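Ticket: color processing unit cutting out mid-cycle, salon floor, Lamemcombe
Product: Daher standing color processor (the halo kind, on wheels)
Status: Solved, leaving open in case it comes back

Opened 27th September

Hi Pivora support! Me again, from the salon in Lamemcombe. Our Daher processor has started quitting halfway through a color. It warms up fine, the ring goes round, the client is happy with her magazine, and then it beeps twice and goes cold with the timer stuck. No error on the screen, just the two beeps. I've had it happen on a gloss, on a full head of highlights and on a gray coverage, so I don't think it's anything to do with which program I pick.

What I've tried so far:
Turned it off at the wall and back on.
Moved it to a different outlet (the one we use for the hood dryer, which runs all day with no trouble).
Wiped the sensor with a dry cloth like it says in the booklet.
Swapped the fuse in the plug.

Still doing it. Your booklet says the sensor is supposed to read the hair and ease off at 63 degrees, and I wonder if it thinks it's hotter than it is? My client's head certainly wasn't hot. I had my hand in there.

Update, next morning

Thanks for the quick reply. You asked me to run it empty on the longest program and write down when it stops, so I did that with my coffee before we opened. First run got all the way to the end, which was annoying. Second run, same thing! Then I put a client under it at the station by the window and it stopped with 57 on the timer display. Moved her and the machine over to the back basins, started again, and it finished like a lamb.

You asked if anything is different between the two spots. Same floor, same kind of outlet. The front one gets a lot more daylight, and I had only done the empty runs early, at the back, where we park the thing overnight. So I took your suggestion and tried the front station again with the blind down some of the way.

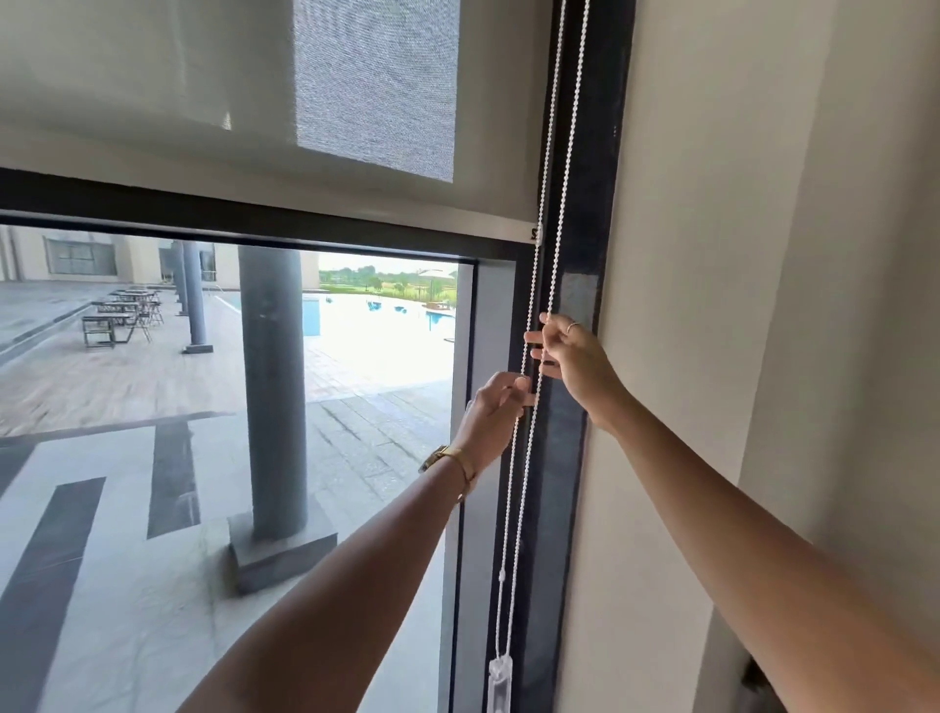 Both hands on the bead chain at the window blind.

With the blind partway down it ran longer but still quit. With it all the way down it ran the whole program, twice. Blind up again, two beeps. I feel a bit silly, I'd had the fuse out and everything.

Second update

OK, so I read your note about the light sensor three times and I think I follow it. Strong sun on the little window at the back of the ring makes it read too warm, and it shuts down to be on the safe side. Makes sense to me. I turned the whole unit 90 degrees so the back of the ring faces the wall, left the blind up, and did a root touch-up. No beeps. Did a toner after lunch, also fine.

I also did the software update you sent. It sat on the loading screen long enough for me to sweep up and fold towels, then restarted by itself. One thing for your notes: it wiped my saved programs, including the one I'd set up for the Paltia demi colors, so I had to put those back in by hand. Would've been nice to have a warning!

Last question, is there a cover or a shade for that sensor window? I'd rather not keep rearranging the front station every time the sun's out, and at $700 for a new ring I'm not in a hurry to replace it. If you have one, add it to my next order with the foils and send me the price first please.

Reply to your last message

Yes please to the clip-on shade, one is enough. It's still running fine facing the wall, so you can mark this solved, but could you leave the ticket open until the shade gets here and I've had a sunny afternoon to try it?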